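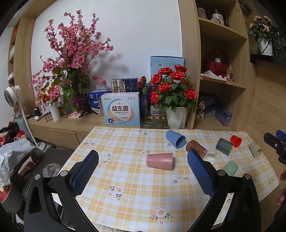
I've known Viola Barbieri since we both worked the register at Modley, and in all that time I have never once been handed a matching set of cups at her place. So when I finally sat down with her to talk about it, that was my first question. Why does nothing match?

"Because I buy them one at a time!" she told me, laughing. "I see a color and I want that color. I don't need six of it."

She's firm about plastic, too. She had a shelf of nice glasses when she moved into the apartment on Pruvost Street, and by the following November she was down to 3. "I talk with my hands," she said. "You know this. You've been splashed."

I have been splashed, yes.

Viola has a theory that guests should pick their own cup, so she puts them out on the table and lets people grab. Her nephew goes for red every time. I like the dusty pink one (it's just a nice size in the hand), and her sister will only drink out of periwinkle blue, which has caused some tension at birthdays. The see-through brown one is Viola's own favorite. "It looks like my grandmother's kitchen," she said. "Everything in that kitchen was brown or orange."

And then there's the tablecloth, the yellow and white plaid with the pink daisies all over it. I figured it was an heirloom. Nope! She got it at the Stidadard flea market and talked the seller down from 40 dollars, though she won't tell me how far down.

"I wanted something cheerful that could take a spill," she said. "If it's too nice, you spend the whole meal watching everybody's elbows."

I asked if she'd ever consider buying a proper set, all one color, stacked up neatly in the cabinet. She thought about it for longer than I expected.

"My sister gave me one. White, very pretty. I gave it to my neighbor."

She's still shopping, by the way. What she wants next is a good mustard yellow, and she's already been through both housewares stores in Brultel looking for it. If you spot one, let me know and I'll pass it along.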